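nindo-cloth: contact and grasp planning for soft things

Status: used every day at Arkholm, but the interfaces can still change. Please read the section "Known problems" before you open an issue.

What it is

nindo-cloth is the part of the Nindo software which decides where a hand should touch a piece of fabric, how it should come to it, and when it should close. It takes color images from the head and wrist cameras together with the joint state of the arms, and it gives back a short list of candidate contacts with a score. It does not move the robot by itself. The motion is done by the package nindo-arms, which has its own README.

We wrote it for household fabrics: towels, blankets, table covers. Clothes with sleeves are handled badly and we do not plan to improve this soon.

This repository also has a small data set of recordings, which we call Sala. It contains 3,416 short clips. The data card is in the second half of this file.

How a contact is chosen

The perception node cuts the wrist image into cloth, support surface, hand and other. The hand mask is not learned. We render it from the joint angles and make it wider by 9 pixels, because the calibration is never perfect.

Then the planner looks for fold edges inside the cloth mask. A fold edge is a good place to pinch, and a flat area is a good place to press and slide. The two are separate modes and each one has its own threshold in contact.yaml. In press mode the fingers come down first and the thumb follows, so that a fold can be gathered between them.

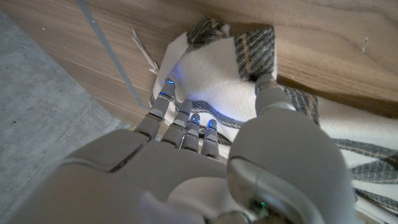 Wrist view, fingertips and thumb on a striped cloth with a folded flap.

Stripes are difficult for the fold detector. A dark band next to a white area has a strong gradient, the same as a real fold with a shadow, and the first version confused them very often. Sorin Neagu added the second stage, which compares two wrist frames taken from slightly different hand positions. A printed or woven stripe moves together with the surface, but a raised fold moves by a different amount. If you use only one wrist frame, the second stage is skipped and you will see a warning in the log.

Approach

Before each contact the hand goes to a waiting pose a short distance from the target. The planner asks for a new wrist image there and scores the candidates again. If the best candidate changed too much, it goes back to the head camera and begins from zero. This costs time, but it removed most of the cases where the hand closed on air.

The parameter approach.max_retries is 2 by default. Please do not set it to a high number. The arm will look busy for a long time and the result will be the same. 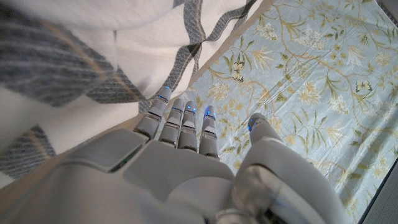 The other thing which is checked in the waiting pose is the background. Everything behind the target which is also fabric is a risk, since the segmentation was trained to find cloth and it is happy with any cloth. For this reason the head camera sends a depth limit, and wrist pixels which fall behind the limit are moved to the class "other". When the limit is missing, for example when the head node was started later, the planner still runs — but the log line "no depth limit, all cloth accepted" should make you careful.

Running it

Start the nodes in this order:

1. nindo-arms, and wait for the message "both arms ready"
2. head perception
3. wrist perception, one process for each hand
4. the contact planner

With the script run_contact.sh all four are started together. Dolores Esposito wrote the script for our robot in Skuresthorpe, so the device names inside must be changed for yours. For a replay from disk you don't need the arms. Use the option --replay and give the folder of one clip.

Data card: Sala

Content. Every clip has a head video, wrist video, joint positions, and the list of contacts which the planner proposed at that time. There is no sound.

Setting. Tabletop work with towels, blankets and small household objects. Small objects are left on the surface on purpose, as the planner must learn to leave them alone. Patterned backgrounds are also on purpose.

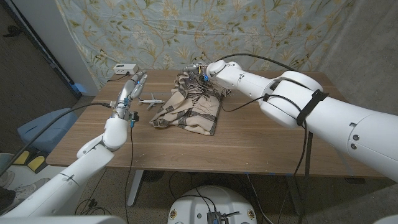

Head view, right hand on the plaid blanket, toy airplane beside it.

Labels. In 2,000 of the clips the contact point was marked by hand. The marks were made by Hazel Benavides and Bram Stevens, and when they did not agree the clip has both marks. The remaining clips have only the output of the planner, and you should not treat it as truth.

Splits. The split is made by fabric and not by clip. The same blanket is never in training and in test. If you make your own split, please keep this rule, or the numbers will look better than they are.

Not included. No force data. The fingertip sensors were read by the controller but we did not save the values with correct time stamps, so we took them out.

Known problems

The rendered hand mask is late by one frame when the thumb moves fast. You can see a thin piece of thumb classified as cloth.

Fringed edges are sometimes cut away from the cloth mask. The planner then thinks that the border is further inside, and the pinch takes more fabric than was asked.

Cables in the head view are put in the class "other", but a dark cable over a dark stripe is not always found.

The score from the press mode and the score from the pinch mode can't be compared with each other. We know it is confusing. Alaric Dunleavy has a branch which puts them on one scale, and it should be merged in March if the tests on the older fabrics pass.

Contributing

Please open an issue before a big change. For small corrections a direct pull request is fine. Add one replay clip which shows the behavior, and write in the request which mode you were using and which values in contact.yaml are different from the default ones.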